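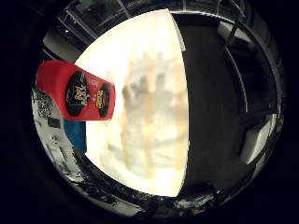
Dede Alhassan replied:

Before you buy anything, find out if it's veneer or solid. I can't say that strongly enough, because I went at my mum's old table with a belt sander and was through to the chipboard in the time it takes to boil a kettle. Look at the end of the top. If the lines carry on over the edge and down the side, you've probably got solid wood. If they stop dead, or there's a thin strip stuck along the edge, go gently or don't sand at all.

Question
Posted 04/11/2021 in Furniture and Woodwork
Can I get rid of the shine on a dining table without stripping it?

Hi all, we picked up a pale dining table from a house clearance in Mernport and it's a lovely thing but so glossy! We eat by a big window and at breakfast the glare off it is horrible, I end up squinting at my toast. My other half wants to cover it with a cloth and forget about it. I'd like to keep the wood on show, only duller. The man at the clearance thought it was varnished some time ago and then polished on top, but he also thought it was oak and my brother says it never is. It's had spray polish from us since September, most weeks. Do I have to take it all back to bare wood? I've got a sheet of 150 grit in the shed and not much patience.

More from Dede Alhassan:

Right, so assuming you only want to knock the shine back, you don't need to strip it. The polish has to come off first though. Wipe it over with white spirit on a rag, windows open, turn the rag often, and do it again the next day. You'll be amazed what comes off (ours was the colour of tea). Then wash it with a drop of washing-up liquid in warm water and let it dry properly.

Leave your 150 in the shed, it's much too rough for this and you'll see every scratch when the sun's low. I used 400, wet and dry paper, used dry with a cork block, always along the grain and hardly pressing. You're after an even dull look all over. Mine took an evening with the radio on. Then hoover, wipe, and two thin coats of matt varnish, the water-based sort if you don't want it going yellower. Stir it, don't shake it! The stuff that makes it matt sinks to the bottom, and I did one whole coat with mine unstirred and it came up shinier than before. I could have cried.

Leave it 7 days before you put anything hot on it. The tin will say less. I don't believe the tin.

Reply from Pokevbridge:

Net curtain. Cost me next to nothing and I didn't have to move the table.

Reply from Binden:

Agree with most of the first answer but if it's been sprayed with silicone polish for years you can get little craters in the new varnish, like fish eyes. Had it on a sideboard. Try a patch underneath one of the flaps, if it's got flaps, or a corner that sits against the wall. If it craters, stop and ask again on here, there's a long thread somewhere on using shellac as a barrier coat.

Also wax is an option. Fine wire wool, a bit of soft wax, buff it only lightly and you get a low sheen. It marks if you put a wet glass down so I wouldn't with small children, but it's easy to redo.

Original poster added:

Thanks all. The lines stop at the edge so I think veneer, glad I asked. Going to try the white spirit this weekend and see how it looks after that. No flaps. Net curtain has been vetoed.

3375 views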